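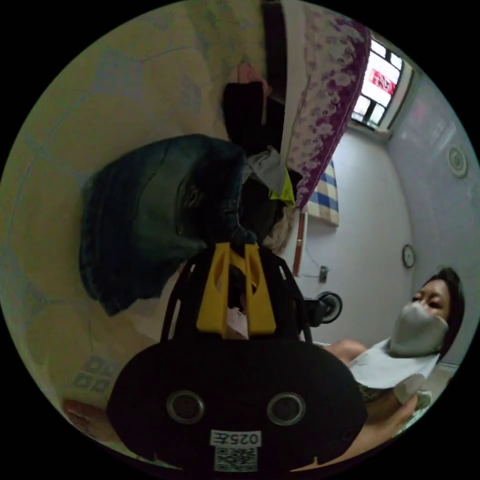 A gripper with two yellow fingers, in a room with clothes to sort out.

Can a Robot Clean Your Room Yet?

Think about the last time you put your clothes away. You saw a pile and knew which part was a sleeve. You picked up one shirt, even though it was tangled with another one, and you folded it. It took less than a minute, and you were probably thinking about something else.

For a robot, every bit of that is hard.

Robots are very good at some jobs. A machine in a car factory can put the same part in the same place 4,000 times and never get bored. But the part is always the same shape, and it always arrives in the same spot. A bedroom is different. A jacket can land on the bed in more ways than anyone could list, and it changes shape as soon as you touch it.

Look at the yellow fingers in the picture. There are two of them. You have ten, and your skin can feel if something is thin, soft or starting to slip. Two plastic fingers can pinch a sleeve. Turning a sock the right way out is much harder.

So how do robots learn? One way is by copying people. A person does a chore again and again with a gripper, and a computer studies how it moved. Noura Qudah works on a folding project called Bultitz. Her team practiced with one kind of towel 400 times before their robot could fold it. Then they gave it a bigger towel, and it got stuck.

"It was a good day anyway," she says. "We found out what to teach it next."

What about stores? At Grakolgate, a small grocery store, a robot helps fill the shelves at night. It can lift boxes and cans. It leaves the bread and the bags of chips for people, who are better at not squashing things. The robot needs 22 minutes to fill a shelf - a worker can do it in six.

So the answer for now is "a little." Some robots can vacuum a floor, and some can fold a towel slowly. A robot that can walk into any messy room and tidy all of it is still being worked on.

Try this: put on thick mittens and fold a T-shirt using only one finger and thumb on each hand. How long did it take?

Written by Ekaette Oyewole | Questions? Ask a grown-up to help you write to us | © 2023 Dommont | Back to top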